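12 Dec 2025

Open day prep and notes, Garnutetti cell. Written up the same afternoon, corrections in the margin please and initial them.

Visitors were the Wosora group plus whoever wandered over from the Vlachou talk. Iona MacLeish did the introduction, I ran the arm. Format as agreed in November: short talk, a pick demo on the bare table, then a look at the wrist camera feed on the side screen, then questions. The object was a coffee pod with a green lid. We settled on pods after the washers, which nobody past the front row could see.

Settings: speed limited for visitors, gripper force on the low preset, stop button with Iona throughout. Pod placed by hand before each run, deliberately not on a mark, so that people could see the target moving from run to run.

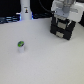 The Flornex fingers went on in the morning. Tool offset was re-entered by hand and checked against the old sheet. The old sheet is still the one with the crossed-out row. Would like that replaced before someone types in the wrong line. Force calibration was left as it was, last done in November.

Four demo slots, one per group. Slot 1 started late because the talk overran. In slot 2 the arm stopped once on approach with a joint speed warning. Cleared it, restarted from home, no repeat. Log line 148 if anyone wants to look. My guess is the blend radius on the second waypoint, which I had shortened the evening before and not tested at visitor speed. Put it back to the old value for slots 3 and 4. 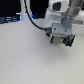
Why not teach the position once and replay it?
Replay works as long as the part is always put down in the same place. On this cell the part is put down by a person, so the arm needs to find it each time, and the wrist camera is there for that.

That question came up in three of the slots, so it should go into the talk. Iona will add a slide.

Camera feed. We run it with fixed focus and fixed exposure. At close range it goes soft, and large lettering is all that survives. One of the Wosora people asked whether the model reads the label. It works from outline and colour and the text plays no part.

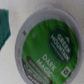

Exposure is set to 1,000 in the driver's own units. Left it alone all day. Foil lids crease and throw light streaks, so if we keep pods as the demo part I would like to try a diffuser on the overhead lamp. Iona prefers matt stickers over the lids. Cheaper, agreed, but then we are demonstrating on stickers.

Side screen: feed was live between runs as well. Several people watched that more than the arm. It needs a caption saying which camera it is.
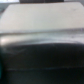

Cable: worth checking the clearance of the loop with the wrist at full rotation. Did not get to it today.

To do
- new offset sheet (me)
- slide on replay versus finding the part (Iona)
- caption for the side screen
- second waypoint, test the shorter blend at visitor speed with the log on
- return the spare fingers to Flornex, box is under the bench

Arm parked at home, controller off, key back in the drawer.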